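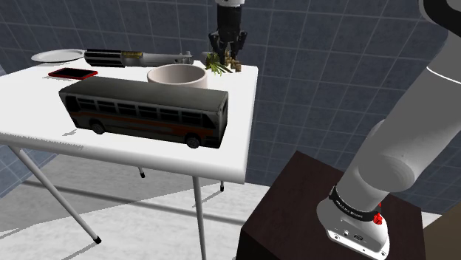 Looking after mixtapes and other home-recorded cassettes

I've got 80 tapes in the spare room, mostly hip hop mixtapes I swapped at school, and I've ruined enough of them to have picked up a few habits.

Store them upright in their cases, well away from speakers (there's a magnet in every one). Before playing a tape you haven't touched for years, wind it all the way forward and back again. It loosens everything up lovely!

Clean the heads with a cotton bud and a drop of isopropyl alcohol, then give it 3 minutes to dry. I do mine on a Thursday evening with the radio on.

If a pressure pad has dropped off, pinch one from a dud tape. Tobiloba Danladi showed me that, and my copy of the Plerkomside tape plays beautifully again.

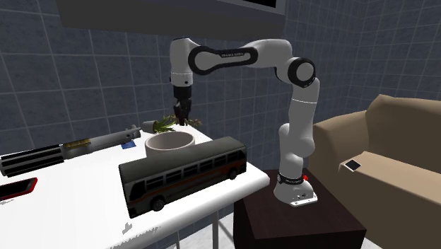

Can I stop someone recording over a tape by accident?

Snap out the little tabs on the top edge, one for each side. If you change your mind later, a bit of sticky tape over the hole does the job.

Oh, and write the track list in pencil. Felt tip smudges something awful.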